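4.2 Gallery rooms and visitor movement

The Nelcombe collection was shown in two forms during the study. One group saw the prints on a flat web page, in catalog order. The other group walked through a virtual gallery, built in Halvorsen, in which the same 101 prints were hung across 5 rooms. Both groups were given the same wall text and no time limit. Visits were logged from the first step to the moment the headset came off, and a visit was dropped from the analysis if the log was incomplete. This left 298 visits to the virtual gallery.

Tarar and Holloway, in their earlier work on the Rotbridge prints, found that people stayed longer with a work when they had to walk up to it. Our logs agree in part. Large works held visitors longer in the virtual gallery than on the page. Small etchings did not, and several visitors told us on leaving that they could not get close enough to read the line work. 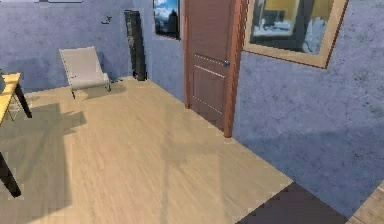
Figure 6. Part of a rendered room, with the door partly open.

The order in which visitors saw the prints was harder to control than we had planned. On the web page nearly everyone scrolled from top to bottom. In the gallery, people turned back, skipped walls and went into rooms out of sequence. Works hung close to a doorway, as the framed picture to the right of the door is in Figure 6, were coded separately from those on open walls, so that a short look on the way through would not be counted as a full viewing. We set the cutoff for a full viewing before the logs were opened and kept it the same for all rooms.

Across all visits, 1,236 full viewings were recorded under this rule. Areeba Tarar coded the doorway works and Kenji Holloway coded the rest. Disagreements over works near a corner were settled by replaying the log. The Cernuswood loans, which had no wall text, are treated in Section 4.3.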